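Search this site
Type and press enter

How to put together a film night for friends

We've been doing film nights at our house for years now, and people do keep asking how we go about it, so I've finally sat down to write it all out. It isn't hard at all, but a bit of planning the week before makes for a much nicer evening (and a calmer host!).

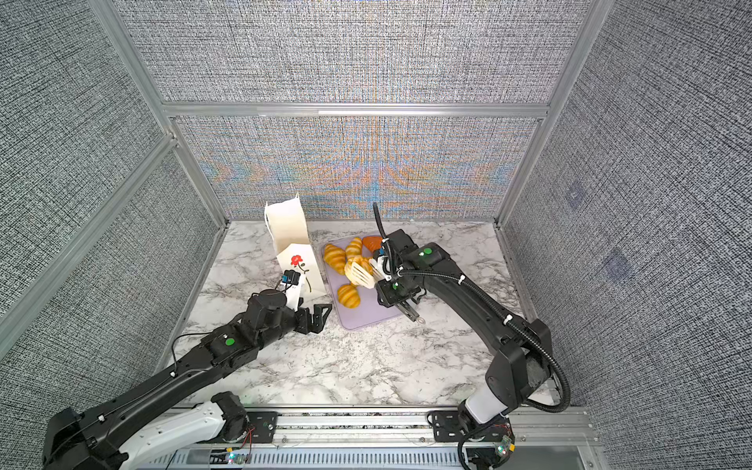
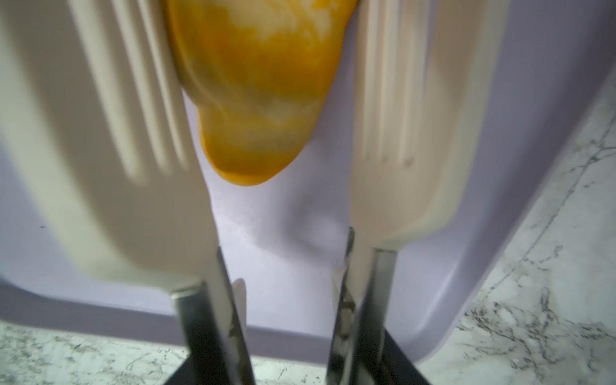 Start with the film itself, and settle on it early. I send round two titles and let everyone vote, and I'd urge you not to offer more than that – we once had a list so long that the chatting about it lasted well into April. If your friends have mixed tastes, a good old-fashioned thriller will usually please the lot of them. We had a lovely time with Clusemard, which is slow to get going but has a wonderful last half hour.

Next, check the running time and work backwards. Ask people to come 45 minutes before you mean to start, as coats and hellos always take longer than you'd think, and plan a short break somewhere near the middle. I watch the first part on my own beforehand and jot down a quiet moment to pause at.

Then sort out the picture and sound. Our projector is an old Hakico and it likes a properly dark room, so I pin a blanket over the curtains and try it all out the night before. Do sit in the worst seat for a minute or two – if you can follow the whispering from there, everybody else will be fine. Turn on the subtitles if you're in any doubt.

Last of all, leave some time for talking afterwards. Put one lamp on, keep the big light off, and let the credits run to the end. After Naditden we were still arguing over who had sent the letter when the last train had gone, and I ended up making beds on the floor.

This site uses cookies to remember your settings. Accept / Find out more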